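Lostetti Community Help
Household and Shared Spaces > Linens and Cloths

Keeping small cloths in order on a shared worktable

Posted by Cendusetti Residents' Office

Our building maintains a common workroom with one large table, which is kept under a brown cloth cover. Residents use small colored cloths for wiping and polishing, and 50 of these are in circulation. At the close of the evening session the cloths are frequently left bunched on the table, and the morning users must sort them before work can begin. We wish to adopt a simple written procedure. Should the cloths be folded at the table, or collected first and folded elsewhere? We would also welcome advice on whether the table cover itself should be removed each day.

2 replies

Jayasinghe Household Services
Member since November

We recommend collecting first and folding second. Folding at the table is slow when several people are finishing at once, and a cloth folded in haste usually has to be opened again. The procedure we issue to our own sites is as follows.

Clear the table of tools and papers before handling any cloths.

Place one shallow tray at the left edge of the table. A tray with low, sloped sides is preferable to a deep bin, as cloths at the bottom of a bin tend to be forgotten.

Pick up each cloth singly and shake it out over the floor. Any cloth that smells of polish or solvent is to be kept apart and must not go into the tray.

Lay the cloth in the tray without folding. A tray of ordinary size should hold no more than 12 cloths – beyond that they slide over the rim. 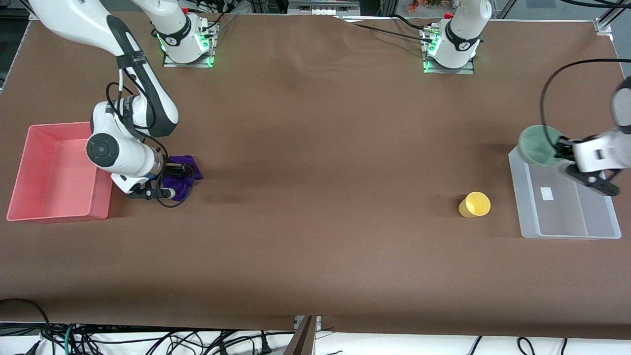

Carry the tray to the folding counter. Fold each cloth in half twice, with the hem facing inward, and stack by color.

Return the empty tray to the left edge of the table for the next session.

The table cover need not be removed daily. Pull it straight from the back edge, where wrinkles gather, and launder it every 2 weeks or after any spill.

Kesier Hall Front Desk

We concur with the above regarding the tray. Our hall keeps 99 cloths and formerly used a drawstring bag, which was not satisfactory. Please note that dark purple and red cloths should be washed separately the first few times. We have no guidance to offer on table covers, as our tables are left bare.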